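4.2 The open day at Cevgate

Most of our results come from long unattended runs, so we were delighted to have the chance to watch the system work in front of a live audience. The Cevgate open day gave us 5 hours of running time and around 900 visitors, many of them families with young children. We used the same bin, the same arm and the same picking software (Fusis) as in Section 3, and changed nothing in the settings from the August trials.

Visitors chose the objects. A table by the entrance held a large box of toys and household bits, and anyone could pick out a few things and hand them to the session leader, Jaxon Tremblay, who put them into the bin between runs. This made for wonderfully odd mixtures – far odder than anything we had thought of ourselves – and Figure 6 gives a fair idea of them.

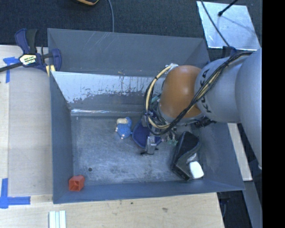 Figure 6. The KUKA arm reaching into the metal bin, with a small blue toy figure, a dark blue rounded object, a shoe-like item and a red-orange box-like object on the floor of the bin.

Objects close to the walls drew the most interest from the crowd. An item in a corner, like the red-orange one in Figure 6, leaves the fingers little room on two sides, and children were quick to spot this. Several went back to the table to look for something that would be harder still. We logged 219 attempts over the day, and 30 of them were on objects that visitors had named as "impossible" beforehand. We treat these separately in Section 5, as they were chosen to defeat the arm and would skew the main figures.

We also asked people to guess, before each attempt, which object the arm would go for first. Adults tended to say the nearest one. Younger visitors often named the brightest, and argued their case with real force! Vaughan Tomoana wrote the guesses down by hand, and they have been typed up without changes alongside the attempt log.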